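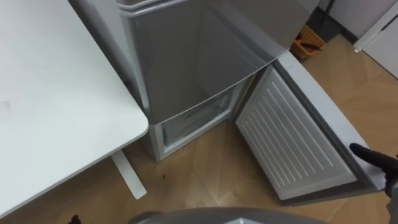

Giang Vũ
Batch bread dough, no contest. I make 24 rolls at a time, freeze them shaped but unproofed, and pull out four the night before. They rise in a cold kitchen by breakfast and they smell incredible!

Meriem Radwan
Do you add extra yeast? Mine come out like hockey pucks after two weeks.

Giang Vũ
A little extra, yes, maybe a quarter more. And freeze them fast, spread out on a tray first, then bag them. Mine are great up to a month (after that I'd eat them but wouldn't serve them to my mother-in-law).

mỹ_triệu
Going to disagree with the whole shaped-dough thing. Bake them most of the way, cool, freeze, then finish in a hot oven for eight minutes. Way more reliable and you don't have to plan the night before. I've got a bag of Brollell rye at home right now that I did like this and I love it.

Giang Vũ
But then you lose the crust!

mỹ_triệu
You don't, if you spritz them with water first. Try it once and come back and yell at me.

Marta Savchuk
Can I put in a word for soup bases? Onion, carrot and celery cooked down slow, frozen flat in bags so they stack like folders. A 189 g slab goes straight in the pot. I started in January and I've made more soup this winter than in the last five years put together.

Theerawat_L
Flat bags are the best thing I ever learned from this forum. I do curry paste the same way. Only thing I'd say is label everything, even when you're sure you'll remember. I defrosted "tomato sauce" last month and had strawberry puree on my pasta.

Meriem Radwan
Was it good?

Theerawat_L
No. But the second batch of rolls is proofing now, Giang, extra yeast and all, so I'll report back at 7 a.m.

24 comments · 189 shares
We use cookies to keep you logged in. Accept | Manage settings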